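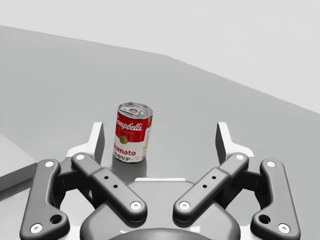 Picking up a soup can is the least a two-armed robot should manage, Xinyi Gu wrote under the project's first public log, and a log that stops there has shown very little. The remark is still the most quoted assessment of Hallia, a two-armed tabletop robot begun at the Lisitz shared workshop and developed largely in simulation before any metal was cut.

Hallia is usually described by its builders as a "home bimanual platform." The label is generous. When the build log was opened to readers on 21 March 2023, the physical machine consisted of a welded stand, a power supply and one shoulder joint bought secondhand. Everything else, including both arms and their grippers, existed as a model on a workshop computer.

Handover and placement

The best documented task is Cárdenas, named after the street the workshop is on. One arm is meant to take a can, set it down within reach of the other and back away. The log claims success in most of 2,622 simulated attempts, but it never says what counted as a success, and early entries seem to include runs in which the can was merely touched.

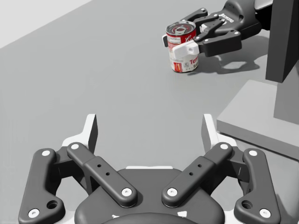 Critics of the project have concentrated on the handover. Timing between the arms was set by hand for each run, and the log gives no result for a can placed anywhere other than its usual starting area. With one gripper clamped on the soup can and the other standing open across a wide stretch of bare tabletop, the task amounts to two separate jobs until the distance between them is closed. The builders' answer was to shorten the reach by 40 millimeters, which made the figures look better and left the question open.

The Istel tray

A second task, added in August, uses a large black body with sloping sides, listed in the parts file as the Istel tray. It was intended to test lifting with both arms at once.
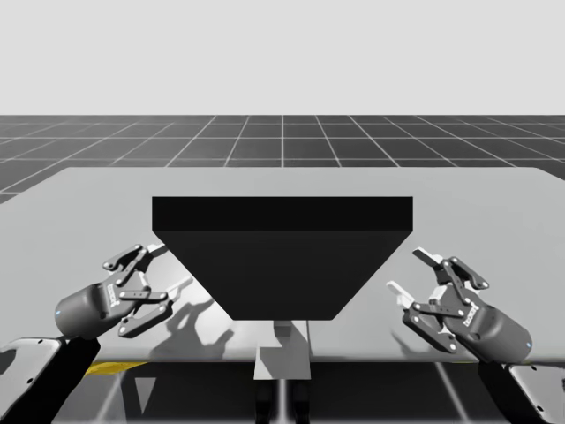
Simulated workspace with both grippers open, one on each side of the tray.

Results for this task are thin. Only 10 runs were published, and five of those ended early with the arms in poses the log calls "unhelpful." Contact settings were changed between runs, so the set can't be read as a single trial. The tray's weight was also left at a default value that

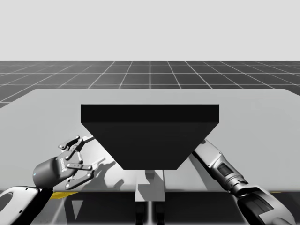 several readers thought far too low for something of its size. A corrected weight was promised in a later entry. The parts file was updated, though the runs weren't repeated.

Status

The shoulder joint has been mounted and turns under power. No gripper has been fitted to the stand, and claims elsewhere that Hallia "works at home" refer to the simulated version.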